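Coltville Youth Hockey -- Progress Report to the Kasten Fund, Second Period

Posted in August by the program office
Print this page | E-mail this page
3 comments | 12 shares

Second report under the girls' ice time grant. Sorry for the length, and sorry it's a week past when we said. Draft budget sheet went over separately.
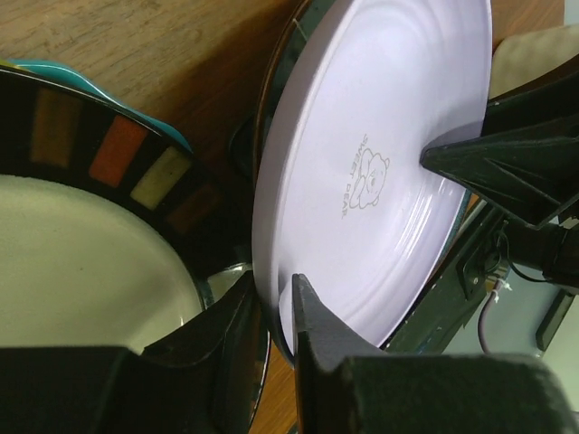 Short version first. Ice time is mostly on track. Girls' 12-and-under team exists and has played games. Goalie clinics are behind. Gear library is ahead. Travel cost more than we planned and we need to talk about that, see further down.

ICE TIME

The grant pays for the early slot at Coltville rink and the shared slot over at Hurkberg. Coltville has been fine. We got the slot we asked for, 6:15 in the morning, which the parents hate and the kids seem OK with. Missed sessions were down to the compressor going out in the second week, and one more when the high school had a tournament and we got bumped. The rink gave us credit for the compressor days. No credit for the tournament day, we asked twice.

Hurkberg is harder. It's a smaller sheet and they've got figure skating on either side of us, so if the resurfacing runs late we lose the front of our hour and can't get it back at the end. We've started doing off-ice warmup in the hallway so the girls can step straight on. Helps some. Would like to move to a later slot there next season if one opens -- we're second on the list.

Total ice used so far is 40 hours. All of it on the log sheet you sent, signed by the rink each time, except for two sessions where the desk was closed and we wrote it in ourselves. Those are marked.

THE TEAM

This is the part we're happiest with. At the last report we had enough for a practice group and not enough for a bench. Now we have 14 skaters registered for the 12-and-under girls, plus a couple of younger ones who come up to practice but aren't on the roster. Most had played with boys before or not at all. Several had never been on skates before the try-it day in the spring.

Games: we entered the short league with Plitonden and Hurkberg. Lost the first few badly. First win was at home against Hurkberg, 3-2, winner scored off a rebound with under a minute left after we'd been up two and let it slip. Lot of noise for a rink that size. Tied Plitonden on the road after that, then lost to them at home, so no big streak to report. But the scores got close and stayed close, and nobody has dropped off the roster during the games.

Attendance at practice has held up. It sagged in the middle stretch when school let out and familes went away, then came back. We'd guessed it would sag more.

Coaching is one head coach and two assistants, all certified now. The second assistant's paperwork took forever, background check got sent to an old address. She wasn't on the ice with the kids until it cleared. The older high school girls who help out are there as helpers only, always with a certified coach on the bench.

GOALIE CLINICS

Behind. Plan said four clinics by now and we've run one. The instructor we had lined up took a full-time job out of state and we didn't have a backup, should have. The one clinic we did run went well, kids from all three towns came, and Plitonden lent us their shooter tutor net for it.

New instructor is agreed in principle. She can do two in early fall and one later on. We'd like your OK to push the remaining clinic money into the next period instead of returning it. No change in the amount. Same line, later dates.

In the meantime we have one full-time goalie and two girls trading off, which is not ideal for any of them. The full-time one gets some extra work at the far end while the rest do skating drills. She's made big strides anyway. Her glove side is much quicker than it was.

GEAR LIBRARY

Ahead of plan. We asked for used equipment through the schools and the rink newsletter and got way more than expected, had to borrow the storage cage under the bleachers. Total items logged in is 441, counting each glove pair and skate pair as one. Not all of it is usable. Helmets past their date got thrown out right away, and a lot of the skates were sizes we'll never need. What's left covers every new player head to toe if they want it.

Bought new with grant money: neck guards, mouthguards, and one set of youth goalie pads. The goalie pads were the big item and came in under the quote. Sharpening is being done at cost by the rink pro shop, they put it on one bill for us every month.

Checkout system is a clipboard. It works for now. Some stuff has gone home and not come back, mostly sticks and one bag. We're not chasing sticks. We'd like to chase the bag.

TRAVEL

Over. We budgeted for carpools to Plitonden and figured the bus only for the end-of-season weekend. Then the road work on the main route made it close to an hour and a half each way, and several parents couldn't do that before work. We ran the bus three times that weren't in the plan. That's around $1,000 over the travel line.

We covered it for now out of the spring skate-a-thon money, so nothing is unpaid. Asking whether the savings on the goalie pads and the rink credit can be moved across to cover part of it. If the answer is no we can live with it, but it comes straight off the try-it day next spring and we'd rather keep that. Receipts from the bus company are in the second folder.

SAFETY

One wrist sprain at practice, one split chin in a game (mouthguard in, chin strap loose, we've talked to everyone about straps). Both reported on the league form the same day. Both girls back on the ice. One possible concussion, held out per the league rules until the doctor signed off, turned out clear. No other injuries past the normal bumps.

Locker room situation at Coltville is better. We now get our own room every time instead of the referee closet. At Hurkberg we still share with figure skating and have to stagger it.

WHAT'S NEXT

Fall registration opens shortly. We expect to keep most of the current group, with a few aging up to 14-and-under. There is no 14-and-under girls team in Coltville. Closest is Plitonden and they've said they'd take ours for a season if we can't get our own going. We don't want to lose them to nothing, so that's plan B.

Things we're working on before the next report:

- goalie clinics one and two with the new instructor
- later slot at Hurkberg, if it opens
- second try-it day, date depends on the rink
- joint practice with Plitonden, both coaches want it
- getting the game sheets typed up, they're all in pencil

QUESTIONS FROM YOUR LAST LETTER

You asked whether any family has been turned away over cost. No. Fee waivers were given to everyone who asked, the form is half a page and we don't ask for pay stubs. It's within the amount set aside.

You asked if boys' programs lost ice to make room. Also no. The 6:15 slot was empty before us. Hurkberg hour used to be open skate with very few people on it, and they moved open skate to the afternoon.

You asked for a parent survey. We sent it out and got a so-so return. Main complaints are the early hour, the drive, and not getting the schedule soon enough. The last one is on us. Schedule now goes out a full month ahead, or as soon as the rinks confirm. Main good comment, over and over, was that thier kid wants to go. Full answers attached with names taken off.

You also asked about the Kasten Fund banner. It's up at Coltville, on the glass side by the penalty boxes. Hurkberg wants it smaller before they'll hang it, so we're having a second one printed.

Please let us know on the clinic dates and the travel line when you can, the clinic one is more urgent -- the instructor is holding those dates for us only until registration opens.

Print this page | E-mail this page
3 comments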